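About Us

Pichon Reading Room

Pichon is a small lending library and reading program for Filipino fiction, in English and in translation. We opened in 2000 with 42 books in a rented room above a bakery. We still rent the same room, and the shop next door as well.

Maricel Gatchalian started the collection after teaching high school English for years and finding very little Philippine writing in the school catalogues. Most of the first books were her own. Others came from families in the neighbourhood who had brought novels and short story collections with them when they moved.

What we do

We lend books to anyone with a membership card. Cards are free for students. Loans run for 4 weeks and can be renewed by phone or at the desk.

We run 2 reading groups. The Monday group reads novels, usually one a term, and meets in the evening. The other reads short stories and poems and is open to beginners, including people who are learning Tagalog or Ilocano. You don't have to have finished the book to come along.

We also prepare study notes for teachers. Each set covers the historical background of a book, the main characters, a glossary of words left untranslated, and questions for class discussion. Teachers may photocopy the notes for their own students.
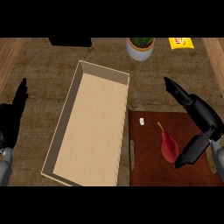

Our study notes are written by members who have taught the books themselves, and are checked against the edition we hold. If your page numbers are different, tell us which printing you have and we will try to match it.

Donations

We accept novels, plays, essays and literary magazines in fair condition. We can't take textbooks or encyclopedias. Please call before bringing in more than one box.

Visiting

The reading room is up one flight of stairs. The shop is at street level and has the returns slot, which is open at all hours. We close for the whole of January.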